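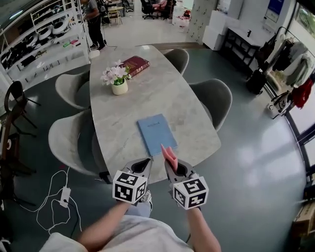 How long does it take to walk the Jumcombe track? Four days at a sensible pace, or three if you don't care for your knees.

Nest Jarman has done it both ways and recommends the first. She has been guiding on the track for most of her adult life, and when I rang her in June she had just come off it with a party of six and a blister she described as "educational".

The track runs 69 kilometres from the old jetty to the Were River, mostly along cliff, with one long inland detour through paperbark swamp. The brochure calls the swamp "an immersive wetland experience". Jarman calls it the wet bit.

"People come for the cliffs, and fair enough, they're good cliffs," she said. "But they've all seen the photo from the second lookout, so they get there, they take the same photo, and then they want to know where lunch is." 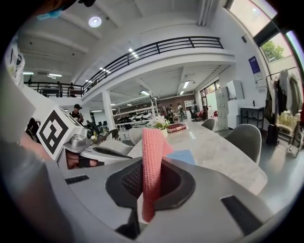 Lunch is another 2,000 steps down, cut into the sandstone and maintained, as far as I could tell when I walked it, by optimism. Jarman makes her groups do the descent in silence. She says it's so they can hear the seabirds. Pressed, she admitted it was also so she couldn't hear the groups.

Her strongest opinions are about packs. She weighs everyone's at the trailhead and sends anything over 20 kilos back to the car.

"I had a bloke, Baptiste Delorme, lovely man, turned up with a cast iron pan. I asked what he was going to cook in it and he said he hadn't decided." The pan stayed behind. Delorme has since been back twice, she said, and now carries a Tuteck stove the size of a mandarin and complains about the coffee.
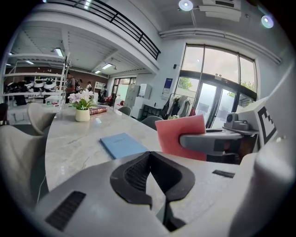

The second night is spent at Grotelard hut, which sleeps twelve in theory. I shared it with fifteen others and a possum that had clearly made a booking. I asked Jarman whether the hut would ever be enlarged.

"They've been going to enlarge it since I had brown hair," she said. "Take a tent. Pitch it on the eastern side, behind the tank. The western side has the view, and it also has the wind, so you'll be enjoying the view from inside a flapping bag."

Her other advice was brief. Fill your bottles at Grotelard, as the next creek is often dry by late summer. Check the tide before the beach section on day three. Wear the boots you already own.
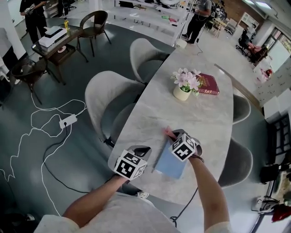
She is less fond of the new boardwalk across the swamp, a project pushed along by Mwajuma Chege at the district parks office. It has spared the paperbarks a lot of trampling – Jarman concedes this, slowly – but it has also brought day walkers in clean white sneakers.

"They say g'day, they're very pleasant, they smell of sunscreen," she said. "I've been out three days by then. I try to stand downwind."

The last bus from the Were River car park leaves at 4.20 in the afternoon, and the driver doesn't wait. Jarman has missed it once, and walked the road into town in the dark with a packet of dried apricots.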